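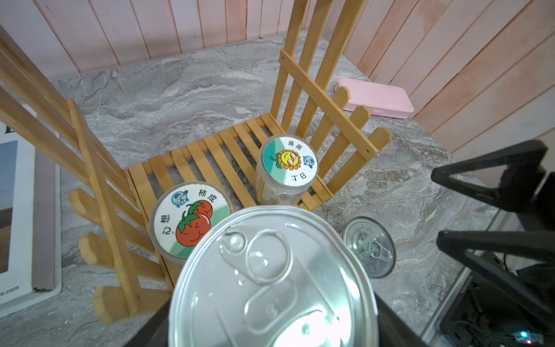

The Kencombe Packaging Laboratory is planning its equipment purchases for the coming year. We have been asked by several partner sites how we arrive at our figures, so we are setting out the method in this thread. (1/11)

Our request covers gripping and handling equipment for small household packaging: can lids, jars with screw or press tops, and shallow boxes. Mobile bases and conveyors are handled under a separate budget and are not discussed in this thread. (2/11)

We begin with the objects and leave the catalog for later. Staff at Kencombe and at our Dodwood site drew up a list of 69 items that the equipment must be able to pick up, hold and set down. Thin metal lids are on that list in two sizes. Clear plastic jars are also on it. (3/11)

Metal lids deserve a word of caution for anyone writing a specification. They are shiny, and a wrist camera working at close range will pick up glare. We now ask every supplier to state how the camera's exposure is controlled and whether it can be locked. Two quotations were returned for clarification on this point alone. (4/11)

Clear containers raise a related problem. A printed label on the top of a jar is easy for a camera to find, while the transparent side is much harder. We therefore budget for labeled and unlabeled test pieces in equal number. Test pieces are inexpensive, but they are often left out of a first budget and then bought in a hurry. (5/11)

Quotations were requested from Tradby and Magyar. Both were given the same object list, the same drawings of the work surface and the same closing date in August. Questions from either firm were answered in writing and copied to the other. (6/11)

The purchase price of a gripper is the smaller part of what we expect to spend on it. Our worksheet has separate lines for spare fingers, finger pads, cables, mounting plates, camera replacement, software support and staff training. Sites using our worksheet should fill in every line, even when the entry is zero. (7/11)

On wear: we plan to replace finger pads after every 1,000 grasps of metal items. This is a planning figure chosen by our own technical staff and is not a supplier's rating. Sites that handle mainly plastic or cardboard may wish to set a different interval. (8/11)

On two-arm stations: a second arm increases the cost of cabling, power supply and safety review as well as the cost of the arm itself. We ask that applications for a second arm name the tasks that need it. "General flexibility" will not be accepted as a justification in this round. (9/11)

Delivery is expected nine weeks after an order is placed. Installation and acceptance testing should be scheduled separately, and final payment is released only when acceptance testing has been signed off at the receiving site. (10/11)

The blank worksheet and the object list are available to partner sites on request through the Kencombe purchasing office. Requests for changes to the object list should reach us before the end of August. Please include the dimensions and weight of any item you wish to add. (11/11)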